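The arm bolted to the bench in the Detstead shared workshop has two fingers, a secondhand power supply and a cable loom that Callum Cowie has redone twice. Most of its working hours, though, are spent in simulation.

Cowie builds the hardware. Zoila Cáceres writes the control code and maintains the virtual kitchen where it gets tested first. A full batch is 1,000 simulated approaches, run overnight on a desktop machine under the bench. Nothing goes to the real motors until a batch finishes without a collision.

The kitchen started as a gray box. Cáceres added stone texture to the counter, then a rough orange wall, a window and a framed abstract print - surfaces with enough variation to upset a vision system trained on plain backgrounds. The first batch with the new textures logged 520 failures. Most came from bad depth estimates at the back edge of the counter.

The wrist view is the one she checks most. With the gripper tilted over the counter, both fingers stay in view, and the boxy appliance lies in line with the gap between them. 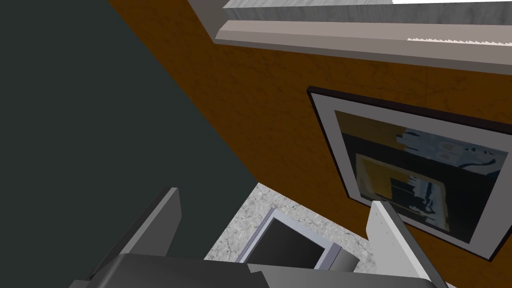 From model to bench

Cowie cut the real fingers in December, 4 mm thick at the base. The first pair flexed under load, so the second has a rib along the back. Cáceres has yet to add the rib to the model.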